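How to Hand a Parts Drawer Over to a Robot Arm

Most small stockrooms have a cabinet that somebody opens fifty times a shift to put returned items away. At Sudarcombe we moved that job to an arm last October. The steps below are the ones we now follow at every bench, including the rehearsal in simulation that comes before any hardware is bolted down.

Before you start

Write down what the person at the bench does now. Stand next to them for 2 full shifts. Our list came to 5 tasks, and only one of them, putting small parts back in the right drawer, was worth automating. Sorting damaged returns stayed with people.

Tell the crew what is planned before the equipment is ordered. They will ask about hours first, so have the answer in writing.

Step 1. Build the bench in simulation

Model the table, the cabinet and the arm at their real sizes. Use plain blocks for the parts. We use Zondlow for the layout, but any simulator that handles contact will do. Include nearby shelving and walls if the arm could reach them.

Step 2. Rehearse the pick and check the reach

Run the pick from several starting positions. Look at it from close up and from across the room. 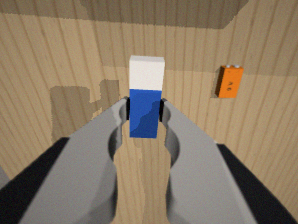
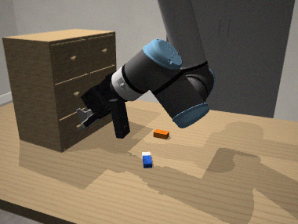
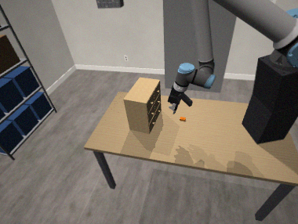
Rendered views of the simulated bench.

Log each failed run with the reason. Dropped parts and drawers left partly open should go in separate columns, because they get fixed by different people. We ran 800 attempts before showing the results to the shift leads, and roughly 4000 by the time the bench went live.

Step 3. Rewrite the job at the bench

The person who used to put parts away now clears faults, restocks the intake area and checks the drawer contents at the end of the shift. Put these duties in the job sheet. If they are left out, they get done by whoever is closest and never show up in anyone's hours.

Training takes one morning. Cover the stop button, the restart sequence and how to take a part out of the gripper by hand with the arm stopped.

Step 4. Run both ways for a while

Keep the manual procedure posted and usable. On our first bench, people went back to it whenever the Sani label printer jammed, and the parts still got put away.

Step 5. Review with the crew

Ask what got slower as well as what got faster. Our crew reported less reaching and more waiting. We moved the intake tray closer to the operator and let them queue the next batch while the arm was working. The Bodurer site has since copied that change.

Last updated August 7, 2022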